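3. The Cell and Its Upkeep

3.1 What the cell is for

The Stikham cell is one robot arm, one gripper and one room, and it exists only in software. We built it to study a question that most groups would sooner skip, namely how much looking after a simulated workcell needs once people begin to depend on it. The usual view is that a simulated robot needs none. It has no grease to dry out and no cable to chafe. We held this view ourselves until the February freeze, when the arm began every episode by punching the floor.

The task is tabletop sorting without the table. Small household items lie on the floor in front of the arm, and the controller has to pick up a named item and put it into a named container. Success is scored automatically by the final resting place of the item. The physics runs in the Marciniak engine, release branch, with our own contact settings, and the room comes from the Elluvwood set of domestic interiors. We chose a furnished room over a blank backdrop so that the camera would have to put up with a television, a doorway and the other clutter of ordinary life. The robot ignores all of it. The policy, at times, did not.

3.2 Arm and base

The arm model follows the published geometry of a Franka Emika arm, with the white links and black joint covers carried over, lettering included. Its base is fixed to a dark mat by a single rigid joint. In the first version the joint was placed at the height of the mat's top face and the mat was then made thinner for looks, which left the whole robot hovering by a hair. Nothing in the scoring noticed. What did notice was the calibration routine, which touches the fingertips to the floor at the start of each day's batch and kept reporting a floor slightly lower than the one we had paid for in modeling hours.

The repair was to tie the base height to the mat in the scene file, so that one cannot be moved without the other. We recommend this to anyone who shares scene files with a colleague who has taste.

The room was left alone apart from two changes. We turned off collision on the furniture, which the arm can't reach anyway, and we kept it on for the floor, the mat and every loose object. A cardboard box near the arm also keeps its collision shape, flaps and all. An early controller learned to sweep unwanted items toward it, and we felt that behavior should cost something.

3.3 Gripper

Most of the maintenance hours went into the gripper. It has two fingers driven by one command, with the second finger told to mirror the first. In a real hand the mirroring is done by mechanism. In ours it is done by a constraint, and constraints drift. After long batches the left finger lagged behind the right by enough to turn a square pinch into a twist, and blocks left the grip with some enthusiasm.

We tried three remedies in turn. Stiffening the constraint cured the lag and made the fingers buzz. Adding damping cured the buzz and made the grasp too slow for the time limit. In the end we left both values where they had been and reset the finger joints to their exact opening at the start of every episode, along with a full reset every 300 episodes that reloads the hand from file. This is the simulated version of switching it off and on again, and it has worked better than anything we derived.

Contact pads are the other wear item, in the sense that people wear them out by editing. Each finger carries a pad with its own friction value. The values live in one file, the file is locked, and a change to it requires a rerun of the drop test described in Section 3.5.

3.4 Thin and awkward objects

The object set was drawn up at Herkby, our partner site, with instructions to include things a person would really leave lying around. Blocks and dishes gave no trouble. Thin bent objects did. A length of twisted wire, to a physics engine, is either a solid lump that happens to be drawn as wire or a chain of very small capsules that would like to be somewhere else. We used capsules, since a lump can be grasped by the empty air inside its loops, and we considered that cheating even for a robot.

Capsules brought two new faults. The first was snagging, where a strand settles inside the pad of a finger and the solver ejects it at the next step. We cured most of it by giving the pads a thin soft margin. The second was leaning. A wire item that rests partly on a container rim is neither in nor out, and the original scoring rule, which looked only at the item's center, gave full marks for arrangements that any householder would call a mess. The rule now asks that every capsule lie inside the walls of the container, and the share of successes fell on the day we introduced it. We have kept the lower numbers.

Figure 3 is taken from a run with the wire item. The gripper is directly over the gray container and strands of the wire reach down into it, with the red block and the white dish on the floor nearby.
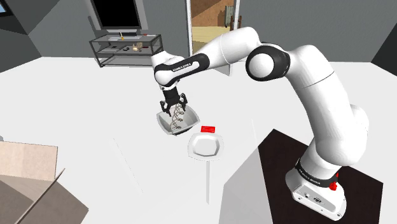
Figure 3. The Stikham cell with the gripper over the container.

3.5 Daily checks

The cell is checked before each batch by a script that takes roughly 40 seconds. It was last revised on Sep 4, 2024, and the order of the steps matters more than we would like.

The script first loads the scene with no loose objects and moves the arm to its home pose. If any joint is off by more than the stated tolerance, the batch stops. It then closes and opens the gripper 8 times and compares the travel of the two fingers. Next comes the floor touch, carried out with the fingers closed, and after that the drop test, in which a block is gripped, lifted, held and let go. A block that slips early points to the pad file. A block that refuses to leave points to the soft margin, which has been set too wide at least once by an author of this paper.

Only then are the loose objects added, one at a time, each with a short pause to settle. Adding them all together is faster and was our practice for months. It also meant that any two objects placed too close would spring apart at the first step, and the room would start the day in a state of mild explosion. The white dish was the worst offender. Its rim is wide and its collision shape was wider still, so that neighbors were pushed off by a rim that wasn't visibly there. The shape has been rebuilt from the drawn mesh.

3.6 Faults that remain

Two faults are open. The container slides a little when a finger brushes its wall, more than its listed mass would suggest, and we haven't found the reason. Raising the mass stops the slide and hides the question, so we have left it as it is and log the movement with each episode. The second is visual. The pale dish is close in tone to the floor, and the policy sometimes reaches for a spot beside it. We could darken the floor. The Herkby site has asked us not to, on the grounds that people do own white dishes and white floors, and we have no good answer to that.

Every fault and repair is entered in a plain text log kept beside the scene file, with the version of the engine and the seed of the episode in which it first showed. Entries are not deleted when a fault is cured. The floor-punching entry from February is still at the top, and its cause, a minus sign, is given there in full.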